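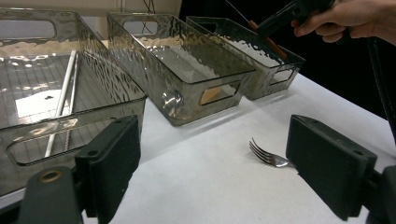

Three bins, a fork and a long wooden handle: sorting work at the Cavley bench.

The sales sheet for the Brutus cell says it can be set up in 30 minutes. I spent most of a morning in Cavley watching that claim come apart, and I came away liking the machine rather more than the sheet.

Haugland, the firm behind it, wants to teach a pair of mechanical fingers to put kitchen things away. A person does the job first with a hand-held gripper, over and over, and the recordings are used to train the arm. On paper the arm is the clever bit. What I saw was mostly people fussing over the bench.

Take the bins. They are smoky grey plastic with a rippled surface, the sort you might keep under a sink, and they throw back light in all directions. You can see a wooden handle through the side of one, which is handy for a person and a nuisance for a camera. I asked why they hadn't picked something plain and matt. The answer was that people own shiny bins. Fair enough, but it means the lamps have to be shifted whenever the bins are, and on the morning I visited this was done by eye, with a good deal of squinting.

Then there are the finger pads. These are plain blocks, and the whole business rests on them. A fork lying flat on a white table is a mean thing to pick up. If one pad sits slightly higher than its partner, the fork tips or skids away. The log kept beside the bench showed 61 pad adjustments by the middle of November, almost all of them made after somebody noticed a bad grip and went looking for the cause. That isn't a service plan. The sales sheet, for its part, lists the pads under "no routine care needed".

The checks that do exist are sensible. Before each run the pads are wiped, closed on a strip of paper and tugged. If the paper slides on one side, the mount is slackened, squared up and tightened again. After 20 pick-ups they do it once more. It's dull work and it seems to matter more than anything on the screen next to it.

Sakum, which sells the cell in this country, told me a self-levelling mount would arrive in December. I have heard that sort of thing before, about other machines, and I would want to see it handle a fork first. I'd also want the price of spare pads in writing, which I asked for twice and have not been given.

As for those 30 minutes, the clock apparently starts once the lamps are placed, the pads are square and the cables are out of the way. By the time all that was done in Cavley, it was nearly lunch.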